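[bench-users] Re: gripper lets go after a protective stop, anyone else?
From: Corinne Brannigan
Date: 20 Oct 2025
To: bench-users list

Emmett, answering yours below, and copying the whole list because two people wrote to me off-list with what sounds like the same thing. Long message, sorry. The short version is that it is a setting plus a power supply, and that you should keep hands out of the way after a stop until you have checked both.

Emmett Whitlock wrote:

> We have a Gorik two-finger on the small arm, controller box is the
> Hiken, firmware 4.1. Twice this month the arm has gone into
> protective stop while holding something, and when the operator
> cleared the stop the fingers opened all the way before the arm did
> anything else. First time it was an empty scoop and it just fell on
> the table. Second time it was a lid and it came down next to
> somebody's hand. No injury.
>
> Log shows the stop, then a reset of the gripper, then "ready".
> There is no open command anywhere in our program at that point. I
> have been through it line by line. Our support contact says the
> gripper only moves when told to.
>
> Does yours hold through a stop? And does it hold through the clear?
> I would like to know whether I have a bad unit before I send it
> back, as that costs us three weeks.
>
> Emmett

I don't think you have a bad unit. Please don't send it back yet.

Ours holds through the stop. It did not hold through the clear, and it took us far too long to notice, for the boring reason that most of our stops happen with the fingers empty. We run kitchen-type tasks: lids, scoops, pot handles, cups. The arm spends a lot of its time traveling between things, and if it stops on the way to something then a gripper that opens is a gripper that was open already.

What we saw

The first one we wrote up was Leidy Flores's. She was running a lift on a small steel pot by its side handle, pot empty. The arm touched the table on the way down with the pot, which is a normal thing to trip on, and stopped with the pot a couple of inches up. The fingers stayed closed. She walked over, looked at it, walked back and cleared the stop from the laptop. The fingers opened and the pot dropped onto its edge and rolled. She had done everything in the order our own sheet told her to do it.

We put that down to a slip, wrongly. A bare metal handle is slippery and we assumed the grip had crept. The second time was a lid, like yours, and Prodromos Kontogiannis happened to be recording the gripper position along with the joint angles. The position is flat all through the stop, so there was no creep. Then the clear is pressed, the position value goes missing, and when it comes back it reads fully open.

What is going on, as far as we can tell

There are two separate things and you need both for the drop.

1. On firmware 4.x the gripper runs a homing move whenever it is activated. Homing means open fully, find the end, report ready. It does this by itself and it does not appear as an open command in your log, so your support contact is right in a narrow sense. The reset you see in your log is the activation, and the opening is inside it.

2. Clearing the stop should not cause an activation. It does if the gripper has lost power in the meantime. On our setup the tool power drops for a moment when the arm drives come back on. Heloísa Meireles put a meter with a min/max hold on the tool connector and caught the sag every time she cleared with the arm stretched out, and only sometimes with the arm folded in. The gripper browns out, reboots, and homes.

So if your supply is stiff enough you may never see it, and if your firmware is older you may see a reset with no movement after it. Put the two together and you drop whatever you are holding at the exact moment a person has walked up to the robot to see why it stopped. That last part is why I am treating this as a safety matter and have asked for it to go in the list's known-problems page.

For anyone who wants to try it on purpose: soft object, folded towel under it, nobody within reach, arm extended forward, close on the object, press the stop, wait for the drives to drop, clear from the laptop. Prodromos wrote a script that does the stop and the clear and saves the position trace. With the old settings he let it go for 100 cycles arm-out and the fingers opened often enough that I stopped arguing. Event codes to look for are 1253 (tool undervoltage) followed by 2713 (gripper activated). If you get 2713 with no 1253 ahead of it then you have a different problem from ours and I'd like to hear about it.

What we changed

Homing on activation is now off. It is under the gripper's own parameters and not in the arm's safety page, where we all looked first. The name in the menu is "auto-calibrate at activation." Set it to "on request." After that a rebooted gripper sits where it is and reports not ready, which is a nuisance as somebody has to home it by hand in the morning, but it keeps its fingers shut. The finger drive on ours does not back-drive with the power off. Check that on yours before you rely on it, particularly if you have changed the fingers.

The gripper is on its own 24 V supply from Bakke, run outside the arm. Uglier, works. With that in place Heloísa has not been able to catch a sag on the meter at all.

We raised the delay between drives-on and the first program line to 4000 ms. This one is probably not needed once the other two are done. I left it in.

And the sheet has changed. After any stop the operator looks at the fingers first. If they are holding something, one person supports or removes the object with the drives off, steps back, and only then is the stop cleared. It used to say clear the stop and then deal with the object. I wrote that line myself.

One more thing on the sheet, since it came up with Leidy's drop. We used to allow lifts over open containers. If the fingers let go above a pot of flour you get a mess, and if they let go above something hot you get worse. Hot contents are out until December at the earliest, when we redo the risk assessment with the Pludarmont people, who have to sign off on it anyway.

The bench, with the Gorik on:
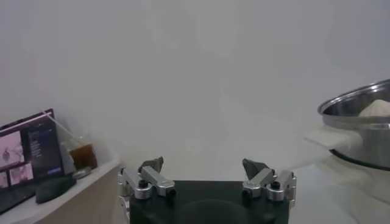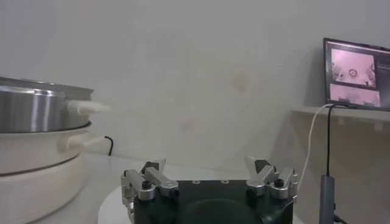 On firmware: I asked whether going back to 3.x would be simpler. I was told that 3.x does not home on activation but also does not report undervoltage, so you lose the warning. I would stay on 4.1 with the setting changed. If anybody is running something newer, look at whether the parameter survives the update. Ours went back to its default once after a controller restore, and we only found it because Prodromos had his script check the value before each run. That check is worth having even if you take nothing else from this message.

Emmett, some things I would want to know from you:

Do you have 1253 in your log? It goes to the tool log and not the main one, so it is easy to miss. The tool log also gets overwritten quickly, so copy it off before you do any testing.

How is your gripper powered? If it is through the wrist connector then I would bet on the same cause.

Where was the arm when the lid came down? Stretched out or tucked in?

How long is your tool cable? Ours had an extension in it from an earlier setup, which we took out at the same time as we changed the supply, so I can't tell you how much of the sag was the extension. I should have done one at a time.

On the support contact, I would send them the position trace along with the log. We got the same answer you did until we attached the trace, and then it was passed to somebody who knew about the homing move straight away. He said it was in the manual. It is, in the chapter on commissioning, in one sentence, with no mention of what happens if there is something in the fingers.

I can send the script to whoever wants it. It is written against our controller's interface, so you will need to change the connection part at the top, and please read the section that triggers the stop before you run it. Prodromos says he will answer questions about it but would like them on the list and not in private mail, so that he only has to answer them once.

Until you have the setting changed, I would put a note on the laptop to clear only with the fingers empty. We had one taped up the same afternoon.

Corinne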